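How a Gripper Holds On

A gripper is the part of a robot that does the job of a hand. The one in this explainer is called Ultby. Victor Makokha is building it in a shared workshop, and it has two fingers.

Two fingers can hold an object if they press on it from opposite sides. The press makes friction. Friction is the force that stops one surface from sliding over another. Smooth metal against smooth plastic gives little friction, so each Ultby finger has a pad with a rough texture. The pad sits in rubber, which bends slightly when it is squeezed.
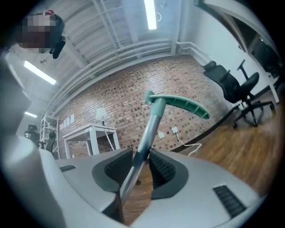
Long objects are harder to hold than short ones. If the fingers close near one end of a pole, the weight at the other end tries to turn it. This turning effect is called torque. The farther the weight is from the fingers, the greater the torque. You can feel it by holding a broom level by the tip of its handle.

A motor closes the fingers. A small computer tells the motor when to stop. If it stops too soon, the object slips. If it stops too late, the object may be crushed or the motor may overheat. Victor tested 18 settings before choosing one. The program that runs them is 547 lines long.

Words to know

Friction: a force that resists sliding.
Torque: a force's turning effect.
Motor: a machine that changes electricity into motion.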